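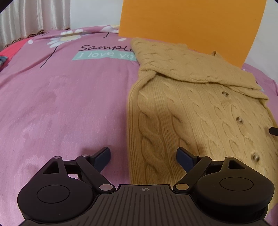
Seit ich im Februar die Vortragsreihe am Partington mitgemacht habe, lässt mich dieser Fluss nicht mehr los. Vorher war er für mich halt das braune Band hinter dem Supermarkt, mit Enten drauf und im Sommer mit Schlauchbooten. Und jetzt? Jetzt sitze ich abends da und lese Pegelstände! Die Karten vom Oberlauf breite ich inzwischen am liebsten auf einer rosa Tagesdecke aus, so einer wie oben, weil der Küchentisch für das Gebiet zwischen Helloscombe und der Mündung einfach zu klein ist. Mein Mann findet das nur so halb lustig, wenn er ins Bett will.

Der erste Abend ging über Kiesbänke. Klingt trocken, ich weiß. Aber Debashish Siddiqui, der den Vortrag gehalten hat, kann über Kies reden wie andere Leute über ihre Enkel. Er hat erzählt, wie der Flussregenpfeifer seine Eier einfach so zwischen die Steine legt, ohne richtiges Nest, und dass man als Spaziergänger glatt drauftreten kann, ohne es zu merken. Seitdem laufe ich im Frühjahr nur noch oben auf dem Damm (und pfeife den Hund zurück, der das überhaupt nicht einsieht).

Am zweiten Abend ging es dann um das alte Wehr bei Helloscombe. 71 Jahre stand das da, und die meiste Zeit davon hat es gar nichts mehr angetrieben. Die Mühle war längst zu. Als es wegkam, war ich ehrlich gesagt dagegen, ich mochte das Rauschen. Im Herbst danach haben sie oberhalb 609 Bachforellen gezählt, im Jahr vorher waren es 43. Da bin ich dann doch still geworden. Na ja, fast — das Rauschen fehlt mir immer noch.

Letzten Monat wollte ich es selber sehen und bin mit dem Rad raus, morgens kurz nach sechs, Thermoskanne dabei, und die Stulle natürlich zu Hause vergessen. Unterhalb der Stelle, wo der Erkden einmündet, hat sich der Partington eine ganz neue Schleife gesucht. Das Ufer ist da auf der einen Seite richtig abgebrochen, eine steile Lehmwand mit lauter Löchern drin. Uferschwalben! Ich habe bestimmt eine Stunde im Gras gesessen und bin mit klatschnassem Hosenboden heimgefahren. Einen Eisvogel habe ich auch gehört, gesehen leider nicht. Zwei Angler meinten, der sitzt immer auf der Weide gegenüber. Bei mir saß da eine Krähe.

Was mir Sorgen macht, ist das Springkraut. Das zieht sich inzwischen vom Erkden bis fast zur Straßenbrücke runter, und drunter wächst nicht mehr viel. Man soll es ausreißen, bevor es Samen bildet, also möglichst vor der Blüte. Ich habe mir jetzt das Stück hinter der Brücke vorgenommen, Handschuhe liegen schon in der Fahrradtasche.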